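How many home demonstrations before the policy stops dropping soft things?

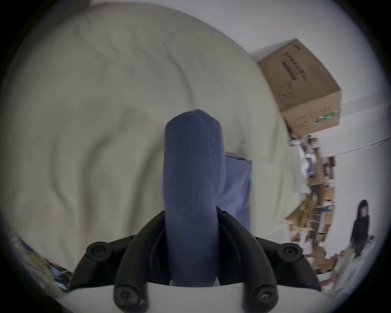 Posted by Parvathi Gowda on 23 April 2024 in Data Collection, 3 replies

Hello all. I am collecting demonstrations with a hand-held gripper for a bedroom tidying task, and I would like advice from people who have done this longer than me. English is not my first language, so please ask if something is unclear.

The task is simple to say. Pick up one soft item from the bed, hold it upright, put it down on a marked place. The items are folded cloths and a long round thing covered in blue-grey felt. The felt one is in the fingers in the picture, with a folded blue cloth just behind it. The bedding is cream-white and full of wrinkles, and I do not make it flat before each recording.

I have now 300 demonstrations from one room. I trained on 250 of them and kept 50 for checking. On the checking set the predicted motion looks very good. But when I run the policy on the arm in our other room, which we call Stiltine, it often closes the fingers too early, before the felt is between them. With the folded cloth it is better, though it sometimes takes the bedding together with the cloth.

My doubts are these. Should I record more in the same room, or stop and go to new rooms? Is it a problem that the background has shelves with many boxes and sometimes a person standing there? With a lens so wide I can't keep everything out of view. And should I throw away the demonstrations where I hesitated and tried the grasp again? There are 96 of them and it hurts me to lose so many.

I use the Plivside recorder with default settings, if it matters.

Lleucu Foulkes

Go to new rooms. If all 300 come from one bed, your 50 for checking come from the same bed too, so the good result tells you very little about Stiltine. Keep out a whole room next time and check on that one.

About the background, I would leave it as it is. When I began, I hung a grey curtain behind everything, and my policy was then lost in any place without a curtain. Boxes, shelves, a person at the side, all this is what the arm will meet in a real home. Only ask the person if they agree to be recorded, and write down their answer together with the session. What you should watch is whether the same thing always stands in the same place. If a cardboard box sits at the head of the bed against the wall in every recording, the model can learn the distance from the box and forget the felt. Move such things every ten recordings or so, and change the side from which you come to the bed.

Early closing I have seen many times, and for me the reason was time and not vision. The finger width was saved a little later or earlier than the picture. Record yourself opening and closing the fingers slowly on nothing, then go through it one image at a time and compare with the width values. In the Plivside recorder the offset is in the session file and has to be measured again after you change the cable or the camera. I forgot this once and lost a full set, 2548 recordings, collected over most of December. I could repair a part of it afterwards, but it was not pleasant work.

The 96 with a second try - do not throw them away yet. Put them in a separate folder and train two times, with and without. If the hesitation is only you standing still and thinking, cut out the still part. If it is a real correction, where the fingers miss the felt and then come back properly, I would keep it, the policy needs to see how to come back.

gwynne_lab_2

same problem with towels. we slowed down the hand near the object and it got better. also more light

Parvathi Gowda

Thank you both. I did the slow opening and closing test this morning and the width is ahead of the picture by four images, so Lleucu was right about the time. I will correct it in the old recordings before I collect anything new.

For the bedding that comes together with the cloth I still have no answer. I tried to come from the folded side and it helped a little. If somebody has used the Lolteo finger pads on thin cloth, please write which thickness you took.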